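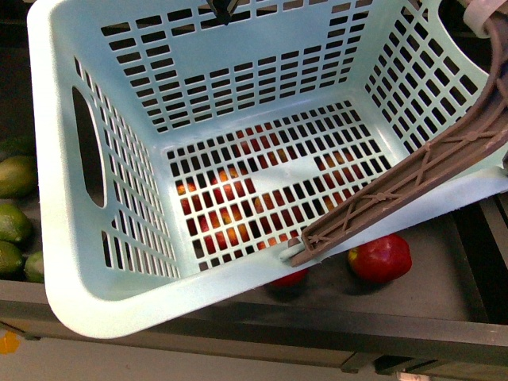

By Craig Buchanan | Updated 23rd February | 4 comments | Share

Home | Storage | Laundry | Kitchen | FAQs

Perforated plastic baskets: frequently asked questions

These answers cover rigid one-piece plastic baskets with slotted walls and a slotted floor, of the type sold for laundry and often used for fruit, toys and garden produce. Folding and fabric baskets have a separate page.

Why are there slots in the floor as well as the walls?
Air and water both need a way out. A basket with slotted walls and a solid floor holds a film of water under the load. The mint-blue one at the top of the page has rows of small rectangular slots in the walls and a regular grid in the floor.

Does the plain band with no slots do anything?
On most baskets it stiffens the wall. Slots weaken a thin panel, and an unbroken strip restores part of the lost strength. Small blank patches in the floor are common too. They vary by maker and have no effect on use.

Can I keep apples in a laundry basket?
Yes, if it is clean and has not held detergent or treated cloths. Wash it, rinse it twice and let it dry. Put the apples in one or two layers. Deep loads bruise the fruit at the bottom, and a full-size basket makes it easy to overfill.

The red and orange-yellow skins showing through the floor grid are under the basket. Can a basket be used as a cover like that?
For a short time, on a firm surface, provided the floor of the basket is not resting its weight on the fruit. It keeps things together and lets air through. It will not keep out fruit flies, which pass through slots of any normal size.

Will the floor pattern mark the fruit?
It can. Slot edges press into soft skins under load. Apples stand up to it better than pears or plums. A folded tea towel on the floor of the basket prevents most marking but also reduces airflow, so change it if it feels damp.

How much can one hold?
Go by the figure from the maker. The Foltier medium is rated at 16 kg spread evenly. The Filteo small is rated at 6 kg and should not be used for wet towels. Ratings assume a lift with both hands, one at each handle. Lifting by the rim alone will bend it over time.

What size do I need?
Measure the shelf or floor space first, at the rim and not at the base – most baskets are wider at the top. The longest in the Stendau range is 700 mm across the rim and will not go through a narrow cupboard door when full.

How do I clean the slots?
Soak in warm water with washing-up liquid, then work along each row with an old toothbrush. Rinse from the outside inwards so that fluff is pushed into the basket and can be tipped out. Avoid bleach on coloured plastic. Do not use boiling water.

My basket has gone chalky. Is it still safe?
Chalkiness is usually sun damage. Flex the rim gently. If it creaks or shows white lines, stop using it for heavy loads. Baskets left on a patio through August often reach this stage first at the handles.

Can cracked slots be repaired?
Not well. Glue seldom holds on this kind of plastic. One broken bar in a wall can be filed smooth and left. Several broken bars together in the floor mean the basket should be replaced.

Do you sell spare handles for the Filip?
No. The handles are cut into the wall and are not separate parts.

Was this page useful? Yes 200 | No 16

Contact | Delivery | Returns | Copyright Stendau | Back to top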